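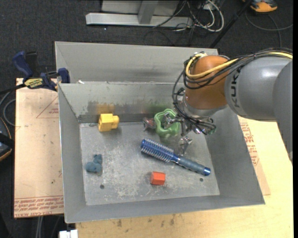 mzein_idville wrote: I went past the Vasylenko building again this week and the scaffolding is down on the river side. They kept the old brick and the painted sign over the loading doors. Does anyone know if the hotel is still opening this year?

tollgate
The sign on the fence says spring, but it said that in February too. Lirnus bought the place for the hotel and the plans I saw at the town hall had 83 rooms, plus a restaurant on the ground floor where the grain offices used to be.

Parrish Lane
83 rooms is what got approved. The first application was for 128 and it had two extra floors on top in glass. The planning board sent it back. I was at that meeting and it went on for 3 hours, mostly about parking.

tollgate
Right, I'd forgotten the glass floors. Glad those went.

oldferryman
I'm not. 128 rooms would have brought in a lot more people to eat and shop downtown. Now we get a smaller hotel that will charge more per night to make the same money, and people from Idville won't be able to afford dinner there.

Parrish Lane
You could have had the same argument about the Irport mill, and that one sat with no roof until the city took it down. I'd take a smaller hotel over a parking lot.

oldferryman
Irport had a fire. Different case.

Parrish Lane
The fire was after the roof went. It had been empty seven years by then.

mzein_idville
Can we stay on the Vasylenko? I'm asking because my aunt wants to hold a wedding party in the old trading hall and the Lirnus office won't give her a date. They said to call back after Easter.

bkwd
They told my sister the same thing about a job. She applied for front desk and got an email saying interviews were "on hold pending occupancy." I think the holdup is the elevator. The old shaft is too narrow, so they had to cut a new one through the back stairs.

tollgate
Where did you hear that? The stairs are listed. They can't cut through them.

bkwd
The front stairs are listed. The back ones were put in much later — you can see it on the drawings.

tollgate
OK, I looked and you're right, only the front staircase and the hall ceiling are on the listing.

oldferryman
So they can knock out the back stairs but two floors on the roof was too much. Makes no sense to me.

Parrish Lane
You can see the roof from the bridge. You can't see the back stairs from anywhere.

mzein_idville
Update, April 7, 2023: my aunt got through. They're taking names for the hall but no deposits yet. She was told to write to Mireille Zein at the events desk, and before anyone asks, no relation that I know of.

bkwd
Did they say anything about the restaurant?

mzein_idville
Only that it opens after the rooms do.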